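Search this notebook
Type and press Enter

November 1, 2025

Bracelet untangling, Berge gripper, new labelling scheme

Really good session, writing it up before I forget the order of things. The short version is that splitting the pick into "find the end" and "commit to the pinch" seems to have been the right call, and I'm a bit giddy about it.

Background for Lingyun, who missed the last meeting. Up to March we treated each untangling demo as one long action. Start at the pile, end with the pieces separated, one label for the lot. The policy we trained on that (Ramura) learned a lovely approach and then closed on whatever happened to be nearest the middle. If the middle was a single strand, fine. If two strands crossed there, it picked up both and carried on as though all was well. Yeshi watched the recordings back and noticed that people don't do that at all. They hover, they shift sideways a touch, and only then do they close. The hover is where the decision gets made, and we had been smearing it into the travel time!

So the new scheme, Ramisa, has a separate phase for it. Four labels: approach, search, pinch, draw. The boundary between search and pinch is the one we care about. We mark it at the first moment the fingers start closing and don't open again before contact.

We now have 208 demos recorded by hand and 168 of them labelled under the new scheme. The remaining ones are waiting on Kiros, who has the labelling tool on his machine and has kindly not complained yet. Shuffling the jewellery between demos is still the slowest part of the whole job. I've been using the lid method (everything in a box, shake, tip out), which gives much nastier tangles than arranging by hand. When I arrange by hand I make tangles I already know how to undo, and I think the first batch suffered badly from that.

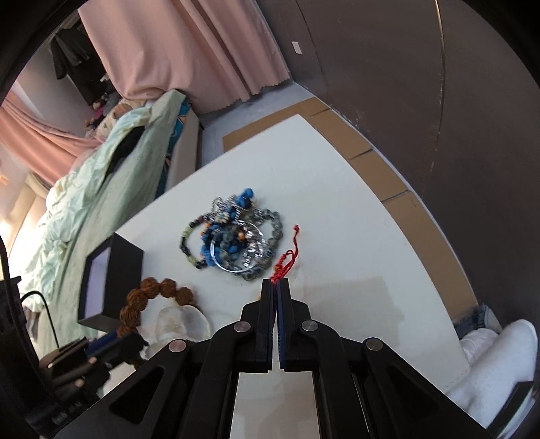 Search-phase labels are where Auður and I disagreed most, so I want to set down what we settled on. Her position was that search should end when the fingertips arrive at the piece. Mine was that arriving is too early, as you can be touching a piece and still be deciding. Take the red knotted cord: the fingertips are at its lower end and the two fingers are together, while the rest of it zigzags away towards a little loop. From a still like that I can't tell whether the cord is gripped or merely touched, and neither could Auður when I put it to her, so position alone can't be the rule. We went with finger motion. It means the labeller has to step back and forth through the recording, and it costs time, but two people now land on nearly the same moment. With the old position rule we were all over the place.

The cord makes a nice easy case next to the pile behind it, too. One thin thing with a visible end. In the heap there's a fluffy blue yarn bracelet through the middle with a silver chain looping through the upper part and a clear bangle on top, and I would love to know what the policy makes of the bangle. Transparent things have been our worst category since we began. Ragnheiður's idea is to let the search phase look for edges that move together when something is nudged, instead of edges that look alike. I like this a lot. A nudge is cheap, and a person does it without thinking. It would need a fifth label, though, and I don't want to relabel everything twice, so let's try it on a small set first.

Now the result. We ran both policies on the same 90 starting piles, matched from the overhead snapshots as closely as we could manage. I won't put a success rate here until Yeshi has scored her half, because I scored mine knowing which policy was which and I was rooting for one of them. What I will say is that the double grabs have dropped so obviously that you can see it from across the room. Ramisa hovers. It goes to the pile, drifts along a strand, backs off, and picks another spot. I shouted the first time. It's slower, with runs of up to 689 control steps on the worst tangles, and a few of those ended in a hover that never turned into anything. Dithering is a new failure for us and I find it far more interesting than the old one.

Possible causes of the dithering, in the order I believe them:

Labellers vary in how long they let search run on before a false start. If somebody half closes and reopens, that all counts as search, so the model sees plenty of search with no outcome.

Not enough demos with chain in them. The blocky links catch on yarn and we tend to go slowly there.

The Flinder logger drops samples when the cable is moved. I've seen gaps right at the pinch. Kiros thinks they're too short to matter. I'd still like to check.

Blind scoring comes first, then the gaps. If the gaps are harmless I'll go straight to a version where a half close gets its own mark – Auður has already suggested calling it "feint", and I'm going to let her have that one.

Also need more small beads on elastic. The strands we have are nearly all stiff enough to hold a curve, and the soft ones behave quite differently once they're lifted.

Spare finger pads are in the second drawer, left side. Please write it on the sheet if you take the last pair.

3 comments
Shared 2 times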